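本节适用于 Sarkska 桌面操作单元在运行中出现夹爪闭合失败、位置偏差报警或保护性停机后的处置。操作人员应先完成第3章规定的安全培训，未经培训者不得执行第4步及以后的操作。

## 7.4 夹爪异常停机的处置与恢复

### 7.4.1 故障现象

出现下列任一情况，即按本节处理：

- 示教器显示代码 **919**（夹爪位置反馈超时）；
- 夹爪收到闭合指令后保持张开，控制器未记录接触信号；
- 机械臂在下降途中停止，状态灯转为黄色常亮。

> **警告：** 代码919出现后，夹爪驱动器仍可能带电。急停未按下之前，严禁将手伸入两指之间，也不得从夹爪下方取放物品。

### 7.4.2 处置步骤

1. 按下急停按钮，确认状态灯转为红色。
2. 在控制柜正面悬挂“禁止合闸”标牌，并通知当班负责人。
3. 断开夹爪电源，等待 90 秒，使驱动器内部电容放电。
4. 检查腕部线缆接头。锁紧环松动时，应拔下接头，检查针脚后重新插入并锁紧；针脚弯曲或发黑的，须更换整根线缆，不得自行矫直。
5. 用手缓慢推动两指，检查全行程内有无卡滞。有卡滞时停止操作，按7.6节拆检导轨。
6. 恢复供电，在示教器上进入“维护—夹爪—回零”，速度限定为最低档。
7. 回零完成后执行空载开合，读取位置反馈值。张开到位时读数应为 147，偏差超过两个单位的，须重新标定。

**注：** 第7步应在夹爪悬停于台面空处时进行，指尖下方不得有物品。台面上的其他物品可保留原位，但不得进入夹爪的开合范围。

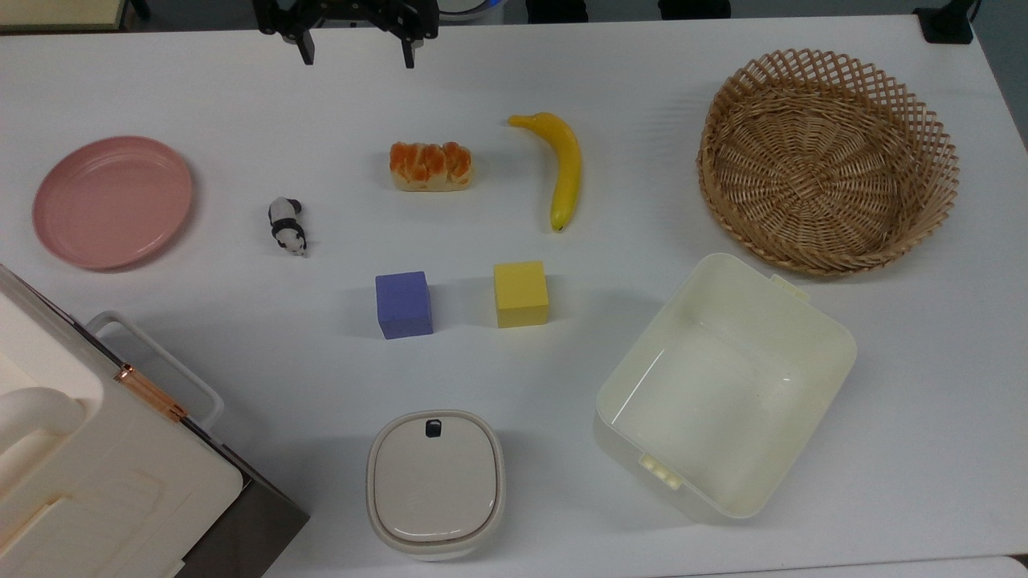

空载开合正常后，方可进行抓取复测。复测先用泡沫方块，再用硬质塑料件，带提手或铰链的箱体不作为复测对象。复测中再次出现代码919的，立即停机，不得以反复复位的方式继续作业。

### 7.4.3 记录与上报

停机时刻、代码、线缆状况及复测结果应填入附表 C。同一单元在一个班次内停机两次的，由设备主管郑佩瑜签字后方可恢复运行，并将控制器日志一并送交 Nudmont 技术服务部。

> **注意：** 固件版本低于 195 的控制器断电后不保留夹爪日志，应在执行第3步之前先行导出。导出期间急停须保持按下状态。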